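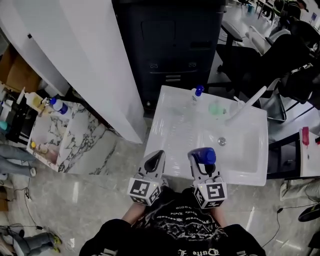

Kurno hand grippers, pair — 2 stars out of 5

I bought two pairs of these for our group in September. We record household tasks with them, mostly bathroom and kitchen work, and the recordings go to train the arm. Before Kurno we used the Skekurer model for one year, so I can compare a little.

First the good side. The grip is light in the hand and the jaws close smoothly. The rubber pads hold bottle caps very well, also the small ones. The marker cubes are easy to read for the tracking, even close to a shiny white basin, where the old Skekurer set lost its position all the time.

Now the fault, and it is a serious one for us. After 200 recordings the right gripper began to report the jaw as closed when it was still open by several millimeters. The software shows no warning. We only noticed when the arm, running on our new data, knocked a soap bottle off the sink and then squeezed the air. I checked the files one by one and had to throw away 747 of them from both pairs.

The reason is a small screw which holds the jaw sensor. It becomes loose from the vibration. The manual says nothing about it. I wrote to the seller, Hofstetter, and they answered politely and sent new screws, but the same thing happened again with the second pair.

There is also a safety point. With the loose sensor the arm closed harder than it should, and one colleague had his finger near. He was not hurt — but please keep the force limit low until you have tested your own pair.

My advice if you own them already: put thread glue on the screw and close the jaws on a block of known width every morning. Since we do this, the error did not come back. The Gresley case fits them well, but you pay for it separately.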